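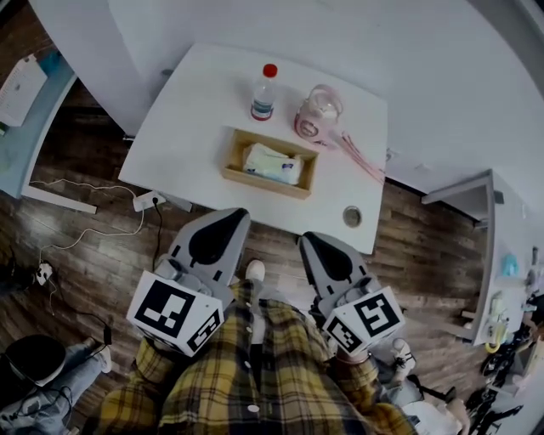 Progress report to the Zumach Fund
Project: Jorum – household handling examples for a learning system
Prepared by: Pistano project office
Date: April 23, 2022

1. Where we are

The second phase of Jorum is under way and the collection room is in daily use. The grant covers two phases. Phase one paid for the hand-held grippers, the head cameras and the first version of the recording software. Phase two pays for people's time and for the checking work, and it ends in June.

We are on schedule with collection and behind on checking. The budget position is set out in section 5.

2. Collection

All examples are recorded by people working at a table with a gripper in each hand and printed marker cubes mounted behind the finger housings. The markers give us the position of each gripper, and the head view gives us what the person was looking at. No robot is needed at this stage, and this has kept the cost per hour close to what we proposed.

Each session is 60 minutes, including setup. Collectors work from a task card and repeat the task until the card is complete, then move the objects and start the next one. The objects are ordinary ones: a water bottle, a small cup or jar with a cord or strap on it, an open wooden box with a packet of tissues in it. We keep to things that can be bought again cheaply, as they do get dropped.

The task list now has 8 task families. Putting an item into a box and taking it out again were the first two and have the most examples. Handling cords and straps was added this quarter at the request of the Abugri team, who will train on the data. Progress there is slow. A soft cord rarely ends up in the same place twice, and collectors need up to 5 tries before they have a clean example. We keep the failed tries and label them as failed.

3. Quality

Two problems account for most rejected recordings.

The first is markers turned away from the camera. When a collector rolls the wrist too far, the cube faces are lost for a moment and the position has to be filled in afterward. Short gaps are fine. Long ones mean the recording is thrown out. We have added a wrist exercise to the training for new collectors and the reject rate has come down since then.

The second is timing. The gripper signal and the head video drifted apart on longer recordings. The software was corrected in the last release and older recordings are being realigned in batches. This is the main reason checking is behind. The work is mostly automatic, but someone has to look at the start and end of each file.

We also had a question from the fund about background. Our collection room is a shared working room with desks, shelves, cables and other people in it, and we have left it that way. Abugri asked for ordinary surroundings and does not want a plain backdrop. Collectors are told to clear the table of anything not on the card and leave the rest of the room alone. Everyone who works in the room has signed the recording consent form.

4. Staffing

We have 6 trained collectors, which is the number in the proposal. One left in the winter and was replaced within the month. Arm fatigue was raised at the last team meeting, and collectors may now stop between cards without losing paid time.

Checking is done by two part-time staff. We would like to move one collector to checking for the rest of the phase. This does not change the total staff cost, but it does move money between budget lines, so we need written approval from the fund.

5. Budget

Spending on wages is in line with the plan. Equipment is slightly over – replacement finger pads wore out faster than we expected. Travel is well under, and we propose to cover the pads from that line.

6. Next steps

Finish realigning the older recordings.
Complete the cord and strap cards.
Deliver the second data package to Abugri, with failed tries labeled.
Send the final report and equipment list to the fund in June.

We ask the fund to reply on the staffing change before the next payment request goes in.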